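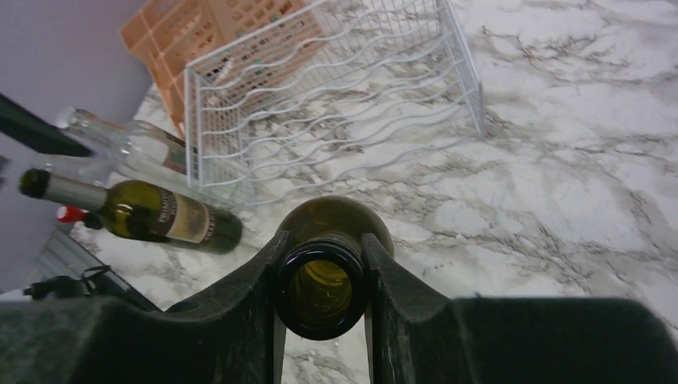 Stenbridge, Wed 18 April

Household tips: keeping a small home business website and app in order

Last updated: May

Print this page | E-mail this page

Many households in the district now sell goods or services from the kitchen table, and a good number have a website or a simple app to go with them. The following tips are issued for residents who manage such a site themselves, without paid help. They assume a home computer, an ordinary broadband connection and an hour or two each month.

Keeping the kitchen table fit for work

Do not leave a laptop on the worktop while cooking. Steam and flour both find their way under the keys, and a damp cloth pushed between them makes matters worse. Switch the machine off, turn it upside down and brush the crumbs out with a dry pastry brush kept for that purpose only. Drinks should stand on a separate surface from the keyboard.

Chargers and extension leads should be kept clear of the sink and should not run beneath rugs. A bread bin with a notch cut in the back will hold a router tidily, provided that it is made of wood and the lid is left open. Metal bins weaken the signal.

Passwords and accounts

Write down which e-mail address was used to register the website name, and keep the note with the household papers. Residents who have lost a site have most often lost it through an old address that they could no longer open. Passwords should not be kept on the same sheet.

If two people in the home look after the site, each should have a separate login. Most hosting services, Drelident among them, allow this at no extra charge under the heading "Users". Remove the login of anyone who has stopped helping.

Pictures of goods for sale

Photographs taken on a telephone are far larger than a web page requires. Reduce them before uploading. One resident's shop page held 2,288 pictures at full size and took most of a minute to open; after they had been reduced with Pindix, the same page opened promptly. A width of one hand on the screen is ample for a jar of chutney or a knitted hat.

Give each file a plain name, such as "plum-jam-large", before it leaves the computer. Renaming files afterwards breaks the links to them — and a broken link in an order form may go unnoticed for weeks.

Copies

Make a full copy of the website on the first day of each month and store it on a memory stick. Label the stick with masking tape and pencil, as ink smudges. Keep the last two copies and wipe the older ones. Tea caddies and biscuit tins make suitable storage if they are dry and out of the reach of children.

Those using Baidoo to build an app should note that its copy button saves the wording and layout but leaves out the customer list. The list must be saved separately, from the "Contacts" page.

Advertising within an app

Income from advertisements in a small app is modest. An app opened roughly 3,603 times in a year will seldom cover the cost of its own hosting. Residents are advised to try a single advertisement at the foot of the screen and to leave the order page free of them. Any money received should be entered in the household accounts in the month in which it arrives.

Before making a change

Print the page as it stands, mark the change in pencil and make one alteration at a time. Check the result on a telephone as well as on the computer. Updates are best made in the morning, when the hosting company's help line is open — late evening changes tend to stay wrong until the following day.

Print this page | E-mail this page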